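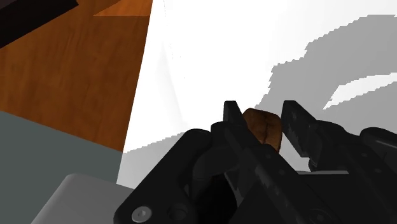

Combien d'exemples faut-il pour apprendre un geste à un bras robotisé ?
Tout dépend du geste : chez Ikik, on vise 400 démonstrations réussies pour une tâche simple, et l'équipe recommence dès que le décor change trop.

J'ai eu ce chiffre de la bouche de Līga Strazds, qui nous a guidés pendant la journée portes ouvertes du 13 juillet 2019. Deux heures de visite, et j'en aurais volontiers pris deux de plus !

On commence par la salle de simulation. Pas de moteurs qui ronflent, seulement des écrans où l'on voit le monde depuis la pince : deux doigts noirs, un petit objet brun coincé entre les deux (biscuit ou tranche de pain grillé, notre groupe n'a jamais tranché), et derrière, du bois et une grande surface blanche avec une ombre en escalier. Les ombres grossières ne gênent pas l'équipe, qui en fait même varier la forme d'un essai à l'autre.

Chaque essai est enregistré dans Kumurik, l'outil maison : les vues, la position des doigts, l'ordre donné au bras. Un opérateur pilote à la manette, puis un collègue relit et écarte les prises douteuses. Sur la dernière série, 595 essais enregistrés, 420 gardés. J'ai adoré ce côté artisanal, et les discussions sans fin sur ce qu'est une « bonne » prise.

J'ai pu essayer moi aussi. Mon premier objet est parti sous la table virtuelle, le deuxième a tenu (quelle joie, franchement disproportionnée). Mes essais ont été classés dans le dossier « visiteurs », à relire.

La suite, sur le bras réel baptisé Gazi, est prévue en septembre. Les inscriptions se font à l'accueil d'Ikik, et je suis déjà sur la liste.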